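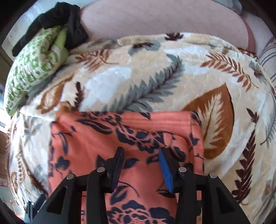
Bindu D'Souza wrote to us after her first afternoon with the Kingi hand gripper, asking whether she should slow down so the robot could keep up with her. You don't need to! Go at the pace you'd fold at home, as long as the fingers are doing the work and your free hand stays out of it.

Section 3. Recording a folding task

Cloth is a great first task. It's forgiving, it can't break, and every fold comes out a little different, so the robot has plenty to learn from.

Before you start

1. Charge the Kingi until the light on the grip stays green.
2. Wipe the lens with a dry cloth.
3. Pick a soft, flat place to work. A bed or a sofa is fine, and patterned covers help the tracker - plain white sheets are the hardest surface it will ever meet.
4. Open Vatum on your phone and choose New Task, then Fold.

Recording a fold

5. Hold the gripper over the cloth with the fingers open and press the side button once. You'll hear 2 short beeps.
6. Lower the fingers until both tips touch the cloth. Press down just enough to raise a small ridge between them.
7. Squeeze the trigger gently and wait a beat before you lift.
8. Carry the edge across in one smooth sweep, lay it down, and let go completely before moving away.
9. Press the side button again to end the take.

Note: A fumbled grasp is worth keeping if you recover from it. Let go, try again and carry on in the same take. Vatum uses those second tries, and they make a real difference on slippery cloth.

Caution: Keep hair, cords and loose sleeves clear of the linkage. The pivots can pinch.

Caution: Don't twist your wrist sharply while the fingers are closed. If the tracking light turns amber, stop, hold still for 3 seconds and start the take over.

How many takes?

The arm will try a simple fold after 56 good takes, and it's a lovely thing to watch the first time. For a fold it can repeat on different fabrics, plan on 200, and change the cloth and its starting position often.

Checking and sending your takes is covered in Section 4.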